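A photobook should be allowed to be slow
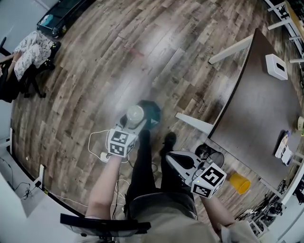 Why I stopped after 40 pages

In April I received a photobook from Vurkport, a small press which I like very much. It has 15 chapters and it follows one family through three house moves. I wanted to read it in one evening. I stopped at page 40, and I was a little ashamed of it.

The photographs were good. My difficulty was with the words. Under every picture there was a text which told me what the mother felt, what the father did not say, and how I should understand the empty chair. After some time I looked only at the texts.

What the archive teaches

When I scanned my grandparents' negatives for the Bhat project, I had 3,689 of them. I kept 1,687, and I wrote captions for almost none. My editor was worried. She asked how a stranger could know who was the aunt and who was the neighbour. I answered that the stranger does not need to know it on the first page. Maybe he will find it out later, maybe never.

I do not say that all text is bad. The Jerkus book of letters is mostly text and I return to it every winter. But the letters there were written by the family, in their own time, with their mistakes. They do not explain the photographs. Often they speak about the price of coal.

Family pictures are already full of people who wanted to be seen in a certain way. If the artist adds one more voice which is always certain, there remains very little work for the reader. I would ask publishers to leave more pages without any words, also when the book becomes harder to sell.

4th October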